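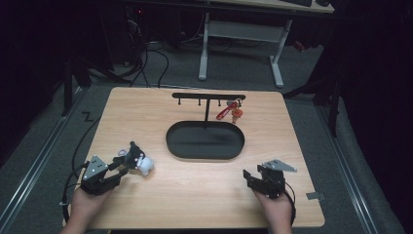
Sorting out the key stand

Keys in our flat used to live in a bowl, under the post. Last Sunday I cleared a table and set about giving each set a fixed place on a stand.

The stand is a plain design: one black horizontal bar on a thin post, with an oval tray as the base. The tray has a raised rim, so small items stay put. The bar is carried on a single post, and a heavy bunch at one end puts a sideways load on it. I hang the heavier sets close to the post and keep the ends for light things, such as the red strap and the orange-brown tag.

The tag is for the Fallier padlock on the bike store. The Cemado set (front door and meter cupboard) goes on a hook of its own. I had all of them on one ring before, and the ring weighed more than it needed to.

Soft toys are a separate problem. A small white plush had ended up in the key bowl, and I tried it in the tray for a day. It takes up the space where loose coins should go, so it has moved to the shelf - probably for good.

Remaining jobs:

Label the spare keys. I have 10 blank tags left from a pack of 25.

Find out which lock the short Flako key fits. It is stamped 2,265 and fits neither the shed nor the cellar.

Put a thin felt pad under the base. The table top is a pale veneer and marks easily. 2 mm felt should do, cut slightly smaller than the oval.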